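A morning with the table clearers at Nostus

Posted November 28, 2022

I had been meaning to get over to Mundlow ever since Khrystyna Stasiv mentioned, at the end of a very long phone call back in June, that her group at Nostus had finally written down its rules for teaching robots to tidy up. I have a soft spot for rulebooks. I spent a good part of my working life on safety paperwork for packaging lines, and I still can't walk past a laminated notice without reading it to the bottom. So when the invitation to their visitors' morning came, I said yes before I had even looked at the train times (which were terrible, by the way, and I'd suggest driving).

There were only a handful of us. Volodymyr Savchuk met us at the door with coffee and spent the first half hour taking us through the document they call the Lokulmont rules, after the street where the group had its first office. It has 22 rules on four pages. The first draft ran to 70, he told us, and people simply didn't read it, so Khrystyna sat down one week and crossed out everything that couldn't be checked by a person standing next to the table. I think that is a marvelous test and I wish I'd had it years ago.

The job itself is one that all of us know from home. There's a kitchen table with things on it, some of them trash and some of them not, and the trash has to go in a bin. An operator does the work with a pair of hand-held grippers, and the recordings are what the robot learns from later. The grippers move when you squeeze, and they have two fingers each, with padded faces. That sounds simple, and for the first couple of minutes of watching I thought it was.
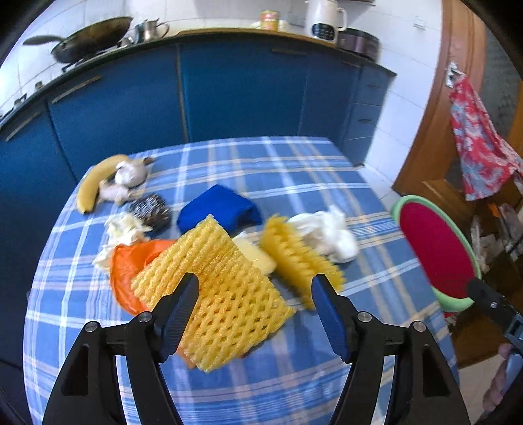 Clearing trash by the rules: open fingers either side of a yellow foam fruit net.

Rule 1 is about what belongs on the table. The group insists on a proper mixture, with food that is staying put alongside the packaging that isn't, and they want soft, awkward stuff in it. Foam fruit nets are a great favorite. They are light and springy, and they don't sit the same way twice, so an operator can't fall into one tidy motion and repeat it all day. Plastic bags are in for the same reason. A banana or a piece of ginger is there to be left alone, and I was told quite firmly that leaving it alone is part of the lesson.

Rule 2 says that the sorting has to be decided before recording starts. Daryna Holovko, who was showing us how a session goes, reads the list out loud: this goes, this goes, this stays. I asked whether that was for the benefit of the guests and she said no, she does it in an empty room too. They had trouble early on with two operators treating the same kind of cloth differently. One of them saw a rag past saving and the other saw something to fold, and both were perfectly sensible people! But a robot learning from the pair of them would have been thoroughly confused.

Then comes a group of rules that I'd call manners, although the document has a duller heading for them. Approach with the fingers open. Close on the item and let the table be. If you miss, back off and go in again at an ordinary pace, and don't chase the thing across the cloth. Bare hands stay off the items for as long as the recording runs. Carry whatever you've picked up all the way over the bin before letting go, and no tossing, however good your aim is. Orest Nazarenko confessed over lunch that the tossing rule was written with him in mind. 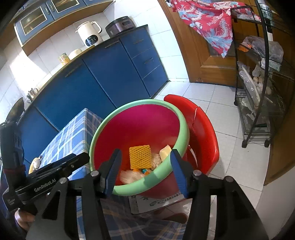
What goes in the bin stays in the bin until the run has ended. I liked this one, partly for its plainness and partly for the argument behind it, which Khrystyna was happy to go into at some length. If an operator drops the wrong thing in and quietly fishes it out again, the recording shows a robot that rummaging in the trash is a normal part of clearing a table. So the mistake stands, the run is marked as a mistake, and the whole lot is kept. They don't delete bad runs at Nostus. They have around 800 on file by now, good and bad together, and each one carries a short note saying which it was and what went wrong.

My old colleagues would recognize that. We used to beg people to report near misses, and what we mostly got was silence and a very clean logbook. I asked Volodymyr how he gets his people to own up, and he said the note has a box for it and the box comes first, before the operator's name. It's a small thing, but I've written it down to pass along.

We went on to the rules about surroundings, and there was a friendly disagreement here. Melaniia Kravchuk, who was visiting from Horobets with a notebook even fatter than mine, felt that a test kitchen ought to be stripped bare so that every run can be compared with every other. Khrystyna doesn't agree. Her view is that people live with pots on the stove and a cloth hanging on the door, and a robot that has only seen bare counters will be no use in my kitchen or yours. The rule as it stands is a compromise. Anything within reach of the table is arranged fresh for every run, and everything else may stay as people who cook would have it, so long as the way between the table and the bin is clear.

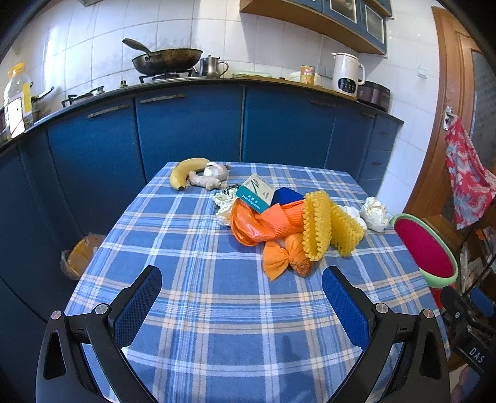
Melaniia wasn't quite persuaded, and I'm somewhere in the middle myself. I'd want the surroundings at least written down for each session, the way you'd note the weather before an outdoor test. Khrystyna said she would think about it, and she did write something in the margin, so I have hopes.

The privacy rules get most of the last page. Letters, prescriptions and anything with a person's name or address are kept out of the kitchen. Ordinary packaging can stay, in whatever language it's printed. People who aren't working on the run are asked to stand back, and if somebody's face is caught, the operator flags the run for review. Visitors sign a sheet agreeing to all this, and I was pleased to see that it used the same everyday words as the rules.

I did come away with two grumbles. There's no rule about how long one person may go on before taking a break, and squeezing a gripper all morning can't be kind to the wrists. There's also nothing on cleaning the finger pads when real food is on the table. Volodymyr says they wipe them down as a matter of habit. I believe him, but habits leave when people leave, and I'd like to see it on paper.

Lunch was soup and a very good dark bread, and we talked right through it and well past the time we were supposed to be gone. Khrystyna has promised to send me the next version of the rules once the breaks question is settled, and I've promised to read it to the bottom.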